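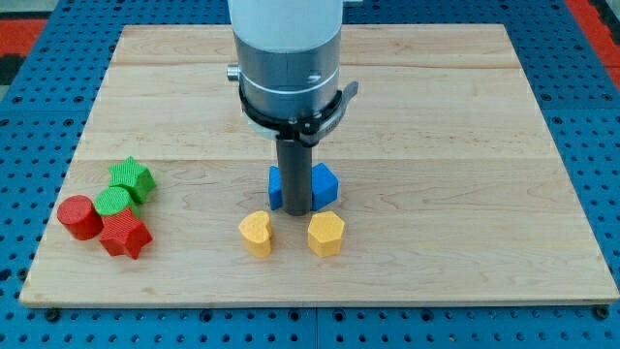
I spent most of October teaching an arm to push blocks into groups by color, and I want to write down what I changed before I forget it.

The task is simple. Blocks start scattered on a board, and the arm slides them with a rod until each color is together. There's no gripper, so nothing gets picked up. I drive it with a joystick, and every run is recorded as a demonstration. The training code is Neso, which I've used before. The teleop side is Draltine, which was new to me.

My first batch was bad. I drove fast, corrected a lot, and often stopped in the middle of the board while I decided what to push next. The policy trained on those runs learned to stop too. It would park the rod near a block and wait, sometimes until the timeout. I threw out 19 runs and started over.

For the second batch I made 2 rules. Decide the next push before finishing the current one, and never push a block from a corner if there is a flat side I can reach. Stars are the worst for this. Push a star on a point and it spins, and then you spend more time fixing the angle than moving it. Cylinders roll off the tip if you aren't centered. The cube is easy.

I also lowered the top speed on the stick. It felt slow for the first hour and then I stopped noticing. The recordings are longer but much smoother, and I make fewer overshoots when I come up close to a group that is already in place. Breaking up a finished group is still my most common mistake.

One setting cost me an evening. Draltine logs the stick command by default and not the measured tip position, and the two drift apart when the rod is pressed against something. Neso wants the measured one. The option is in the recorder config, under the export section.

Next I want to add runs that start from a half-finished board, with one color already grouped. I have very few of those so far.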